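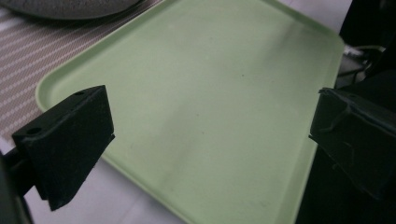

From: Lorne Chisholm
To: Skollby Hunting and Trails list
Subject: Re: [skollby] Cell cameras for the north lease, group buy

On Monday, Rosaire McKinnon wrote:

> Hi all,
>
> I've been talking to the shop in Bouchard and they'll do us a price
> on the Stakari cell cameras if we take 9 of them. Comes to $890 for
> the lot, and then there's the data plan on top, which we could split.
> The way I see it, we put them on the north lease before the end of
> August, everybody gets the pictures on their phone, and we stop
> tramping in there every weekend to swap cards and bumping deer out
> of the bedding area.
>
> The box says the batteries go a full season and the trigger is fast
> enough to catch a buck at a trot. My cousin has the Prernach ones and
> he loves them, but they cost more. I think this pays for itself in
> gas by November.
>
> Can I get a yes or no from people soon? He won't hold the price.
>
> Rosaire

Rosaire,

Put me down as a no for now, and I'll try to say why without being a grouch about it.

First, the signal. I hunt the north lease more than most of you and I get one bar on the ridge and nothing in the creek bottom. The creek bottom is where we'd want five or six of these. A cell camera that can't reach a tower is a regular camera with a bigger battery drain, because it keeps trying. Has anyone walked down there with a phone on the same network these things use? I haven't seen that mentioned, and I don't know which network it is.

Second, "full season." Whose season? I have an old card camera that was supposed to do a year, and it does, if it sits in my garage. Hang it over a scrape in November when it's 9 degrees out and see how long it lasts. Before I believe a number like that I want to know how many pictures a day, what temperature, and which batteries. If it's lithiums, add the cost of lithiums times nine cameras, because that isn't in the $890.

Third, the plan. You said we'd split it, but among how many? There are people on this list who haven't set foot on the lease in 2 years. If it ends up being the same six of us paying every month, I'd like to know the monthly figure before I say yes, and also whether we can shut it off in January or if they have us for twelve months.

I do agree with you about the bedding area. We go in there too much and I'm as guilty as anyone. But we could fix that for free by pulling cards every 30 days and going in at noon with the wind right. I've suggested this before and it got about the same reception as my venison chili.

The trigger speed I can't argue with because I haven't used one. I'll only say that your cousin's cameras are a different make, so him being happy doesn't tell us much about these. And a price that can't be held for a week makes me wonder what's coming out in September that he needs the shelf room for.

What I'd go along with: buy one or two at full price and hang them in the worst spots we have. I'd do one at the creek crossing below the old beaver dam and one by the double trunk oak where Rosaire has his ladder stand. Leave them until the end of October. If the pictures come through and the batteries are still alive, I'll pay my share of the rest and shut up. If we've missed the deal, we've missed it — there will be another one after Christmas, there always is.

Also, somebody should check the state rules before we spend anything. I remember talk last year about limits on cameras that send pictures during the season, and I never heard how that came out. I could be wrong. It might have been only for public land.

I'm around most evenings after 7 if anyone wants to hash it out by phone. And whoever borrowed the long pole saw, I need it back before we start on the shooting lanes.

Lorne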